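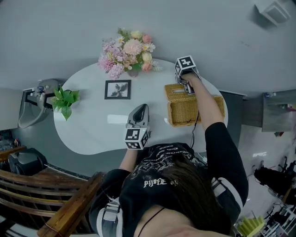
Progress report no. 2, Omik handheld gripper kit, trial and review
To: Sigrun Nygård, Nordin
From: Bülent Kurtuluş
28/03/2026

Sigrun, short version first, then the detail. Kit works. Documentation doesn't, yet. We are behind on episode count but not badly, and I'd like a decision from you on the second pair before we order anything else.

Where we are

955 usable episodes in to date. Target for the whole trial is 3,000 so yes, behind. Most of the gap is February, when we lost the best part of two weeks to calibration (see below). Since then the pace has been steady and I think we make it if the extension goes through.

Tasks done: cup and saucer, cloth folding, cutlery tray. Tasks running: home objects on the white table, two-handed, which includes the wicker basket with the lid. Tasks not started: drawer, zip bag, anything with liquid.

The basket is harder than I expected. Lid is stiff at the hinge and the body slides when you pull on it, so one hand ends up steadying while the other does the lid. Good data for two-handed work, slow to collect. We've left the flowers, the small plant and the black frame out on the table as clutter and we move them between sessions. Please keep this in mind when you look at the averages, they'll drop.

The kit itself

Grippers. Solid. Jaws close evenly, no play in the fingers after a month of daily use. Grip is a bit wide for smaller hands, two of our operators said so without being asked. Omik say a slimmer handle is planned, no date given.

Marker cubes. Tracking good when the cubes are in clear view. Trouble comes when the hands cross or one forearm goes over the other cube, then we get dropouts. Most are short and the software fills them in. Some aren't and the episode goes in the bin. Also the printed faces pick up finger marks, wipe them at the start of each session. The manual says nothing on this.

Table reflections. White glossy top, overhead lights. We get bright patches and I suspect (not proved) that they cost us some tracking near the surface. Will try a matt cover next week and compare.

Harness. Straps comfortable up to an hour, after that people start fidgeting. Buckle is fine. We now swap operators on the hour and complaints have stopped.

Cables. My main gripe. The cable hangs in front of the operator and goes right across whatever is on the table, it catches on basket rims, cups, anything with an edge. We tried clips to the sleeve, half works. A proper routing channel down the arm would sort it and I've asked Omik for one.

Software. Recorder is stable, one crash since the last report, nothing lost. Export is slow. Labelling tool is basic and we've gone back to Horano for that part, which means a conversion step every evening. Not a big job but someone has to remember it.

Calibration problem in February

Brief account as you asked. Left and right units were drifting apart over a session. We blamed the operators, then the lights, then the cubes. Was a loose mount on the left unit, seven screws in all and one missing its washer. Omik sent a spare set. They were quick and polite about it but the check ought to be in the setup guide. We have written our own one page checklist and do it each mornign.

Compared with Grindov

You asked for a straight comparision. Grindov kit is lighter and has no cable at all. But battery life was poor on our loan unit and the jaws flexed on anything heavier than a mug. For two-handed table work I'd stay with Omik. For walking about a kitchen I'd look at Grindov again when the new version is out.

Money

Within budget. Underspend on consumables, small overspend on operator hours because of the lost fortnight. Figures in the sheet Accounts already has.

Needed from you

Yes or no on the second pair of grippers. Lead time is 20 working days so sooner is better.
Extension to the end of May.
Someone at your end to look at sample episodes and tell us if the dropout level is ok for training. I can't judge that from here.

Next

Finish the basket, start drawers. Matt cover test. Push Omik on cable routing and the manual. Retrain two operators on lid handling, they grip too near the corner and it twists.

Sample episodes will be on the shared drive by Tuesday. Ring me if the folder is locked again.

Bülent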